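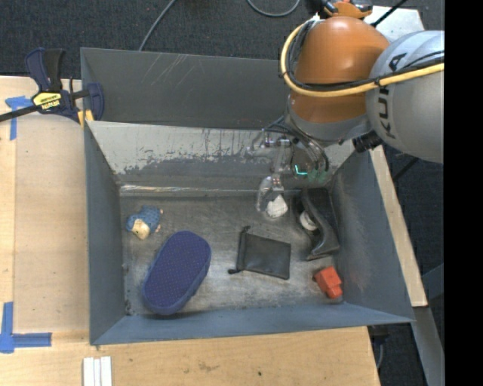 Bin on the table, current state. Back wall is the worst of it.

Forum > Shop Fixtures and Storage > Refinishing worn metal bins

uslow_bench
Posted Monday, 7:40 am

Looking for advice on the interior of a large open-topped metal bin. It lives on a light wood tabletop and gets small mixed parts put in and taken out all day. The sloped back wall has lost its finish in the upper portion, with ragged edges where it has scraped away and dark vertical streaks. The rear panel behind it has scratches. The floor has gone mottled, brown in places and silver in others.

Two questions:
1. Is it worth stripping and recoating, or do I leave it bare?
2. If I recoat, does anything hold up on the floor?

No drawings for it. I bought it used and the seller had no paperwork.

kanlow
Posted Monday, 8:15 am

Leave the floor bare. Any coating on a surface that takes sliding contact will wear through at the center first, and then you have flakes in with your parts. Yours is already brightest at the center and front, so that is where the contact is. Paint the walls if appearance matters to you.

Before anything else, find out if it is plain steel or galvanized. A magnet will not tell you, both will stick. Sand a spot on the outside of the base and look at the layer.

gritcount
Posted Monday, 8:52 am

Disagree on leaving it bare. Bare steel in an unheated shop will rust in one humid July. The brown may be rust already. It may also be old oil or staining, and you can't tell from a photo. Wipe it with mineral spirits on a white rag. If the rag comes up brown and the metal underneath is clean, it was residue. If the brown stays put, it is in the surface.

kanlow
Posted Monday, 9:04 am

Bare with a wax film, I should have said. Paste wax, thin coat, buffed, repeated when it stops beading water. I have a tray at work that has been done that way for years with no rust to speak of.

gritcount
Posted Monday, 9:10 am

Wax transfers to parts. If anything gets glued or painted afterward you will have adhesion problems.

uslow_bench
Posted Monday, 12:31 pm

Nothing gets glued or painted. The shop is heated but not dehumidified.

Did the rag test over lunch. Most of the brown near the front came off. A patch toward the back did not. Sanded a corner of the underside and it looks like plain steel to me, no separate layer that I could make out.

feeler_gauge
Posted Monday, 1:18 pm

Look at the seam along the base of the back wall before you spend time on finish. It is shiny and scuffed, so something rubs there. If that is a fold, fine. If it is a lap joint, grit will collect in it and hold moisture, and that is where rust will start no matter what you put on the floor. Run a fingernail along it. If the nail catches, clean it out with a brass brush and seal it.

Also consider a liner. A loose rubber sheet on the floor solves wear and noise together, and you replace it when it is chewed up.

kanlow
Posted Monday, 1:40 pm

A loose sheet curls at the edges and small parts go under it. With sloping sides it is worse, because everything ends up at the perimeter. I would not use a liner in this one.

feeler_gauge
Posted Monday, 1:47 pm

Cut it oversize and let it turn up the slope. I have done it on two bins. It stays down.

skamby
Posted Monday, 3:05 pm

Procedure I would follow, assuming plain steel:

Empty the bin and degrease it. Scuff the walls with 400 wet, feathering the ragged edges on the back wall until you can't feel a step. Rust remover gel on the stubborn patch, 30 minutes, then rinse and dry immediately with hot air. Prime and paint walls only. Mask a straight line just above the floor. Wax the floor.

Don't use 2,000 on the floor to make it look nice. The polish disappears in a week.

gritcount
Posted Monday, 3:22 pm

400 is too fine for getting primer to bite on bare steel. Feather coarser, then finish with 400 on the old paint only.

skamby
Posted Monday, 3:30 pm

Fair. Go by the primer can.

uslow_bench
Posted Monday, 5:56 pm

Nail catches at the left end of the seam, smooth everywhere else. I'll brush and seal that end, paint the walls, wax the floor, and skip the liner for now. The rear panel scratches can stay.

saragih
Posted Monday, 6:20 pm

What sealer for the seam? I have the same problem on a chute.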